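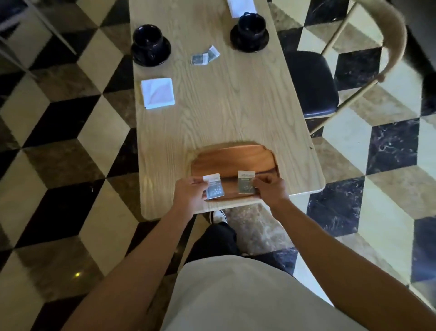

Unit 4. Clearing and resetting a cafe table

Notes for the evening group, prepared by Kulap Luangrath

Last time we practised carrying. Now we look at the table after the guests have left. Please read these notes before the practical.

4.1 Look first

Stand at the near end and look over the whole table before you touch anything. In the photo the two black cups stand on their saucers toward the far end, and between them lie two small torn packets. Such packets are easy to miss when you look only at the cups. The napkins are on the left, in a stack that is a little askew.

4.2 Order of work

1. Small rubbish: torn packets, used paper. If a paper may be a receipt, keep it at the counter until closing.
2. Cups, always together with the saucer. Hold the saucer, not the handle.
3. Wipe along the grain of the wood, from the far end to yourself.
4. Straighten the napkins. We keep 20 in a stack at Duangkaew.
5. Tray and packets last.

4.3 The tray

Unopened packets go back on the tray with the printed side to the guest. Take one in each hand and compare them before you put them down – two packets of similar colour can be different products. Check that the corners are not bent. A wet packet is thrown away, even if it is closed.

4.4 For the practical

Work in pairs. Cleiton Rangel will set 12 tables and each pair clears two of them. Bring your own cloth and an apron. Speed is not marked in this unit.

Questions about the marking go to Hendrik Matlala.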